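Posted in: Strategy & Builds > Larkier > Duels

**remzi_a**
Need help with Nitetti in the 1v1 bracket. I keep losing to Sason players at level 9. They sit on me from the start and I have no mana left when the shield comes up. Any build tips?

**orhun37**
Buy boots first and stay behind your tower until level 4. Sason burns both dashes early. Once they're gone, go in.

**Tekin_H**
Disagree with boots. Sason outruns you anyway. Take the armour ring and trade hits. I won 9 of my last 11 like that.

**orhun37**
What rank though? The ring does nothing against his poison, which ignores armour.

**Tekin_H**
Gold 2. Poison is a small part of his damage before level 6, look at the death recap.
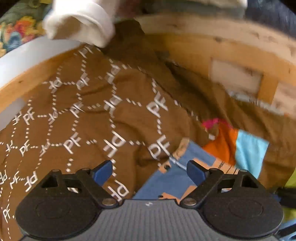
**canan_d**
I main Sason and I'd say you're both half right. The ring is fine early, but sell it once he has his ultimate. Watch how he grabs as well. His claw has the same reach as that gripper with the dark blue pads, open wide in front and nothing at the sides, so step sideways and never straight back. Then use your stun while he recovers.

**remzi_a**
Tried the sidestep tonight and took 2 games out of 4. Still dying to poison late on. Is the cleanse worth the gold?

**orhun37**
Yes, buy it second, after boots.

**Tekin_H**
After the ring.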